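Visit report: Turkano open day at Bolcombe
Second-year project module, automation group
Bình Huỳnh
August 20, 2020

I'd better say at the start that I nearly didn't go. Our project is on robot handling of small, easily damaged parts, and up to then I'd done all of it from my desk, reading papers and copying diagrams into a notebook. My supervisor kept telling me to go and look at a real one. So when Turkano put up a notice for their open day at the Bolcombe site I signed up, took the early bus and arrived far too soon (there was coffee, so I was happy).

The morning was mostly talks. The one I'd come for was the Drovasura demo in the back workshop, where they try out robot handling on old computers. The idea is simple enough to say: get the arm to deal with a processor and its socket, the way a repair technician would. I've built one PC in my life and I remember holding my breath the whole time, so I was very curious to see how a machine would go about it!
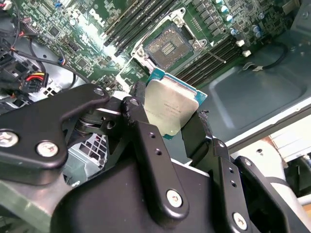
What I hadn't thought about before the visit was how little room there is to work in. In my notes from May I'd drawn the board as a flat, clear square with the arm coming straight down on it. A real computer has cables all over the place, and rows of memory slots close in on both sides of the socket. The engineer running the demo said they spend far more time on the approach than on the grip. You can plan a lovely path and then a cable has shifted a little and the path is no good any more. I wrote that down twice, once in capitals.

I asked about force, because that's the bit of our project I'm meant to be looking after. She told me they started out squeezing too hard, as everyone does, and then went too gentle and had parts slipping. Their chips all come out of scrapped machines, 144 of them in a big tray, so a dropped one isn't a disaster. The socket is a bigger worry. Those contacts are tiny and a bent one can finish off the whole board. I was quite relieved to hear that even people who do this for a living get nervous about it. 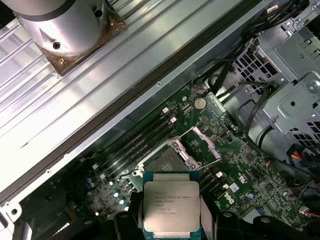 Figure 2. Xeon processor held by its edges over the open socket, Dell board.

They log every try, good or bad, and the log was at 584 when I was there. The target is 600 before they change anything on the fingers. I thought that was a really sensible way of going about it, and a bit embarrassing for us, as our group has changed its finger design every time somebody had a new idea at lunch. I've suggested we stop doing that. Phí, the little simulator we've been using, can save each run to a file anyway, so there's no excuse.

The other thing I got talking about (for ages, sorry to the people queuing behind me) was the lever and the metal bracket that hold the processor down. I'd left these out of our project completely. I'd treated the job as pick up, move, put down, finished. But a processor sitting in a socket with nothing clamping it isn't installed, and working a thin wire lever with a fingertip is a very different task from holding a flat square thing. 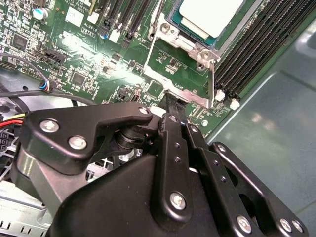

So I've added a section on levers to our plan, and I've had to cut the part on conveyor sorting to make space, which I don't think anybody will miss. For the lever work we'll need a narrower fingertip than the one we've got. I've sketched two versions and the workshop says the simpler one can be printed next week.

I came home with a bag of leaflets, a pen and four pages of notes that I can only half read. The engineer gave me an address to write to with more questions, and I've already sent her a list. Still waiting to hear about the cable problem, so I'll put her answer in the appendix when it comes.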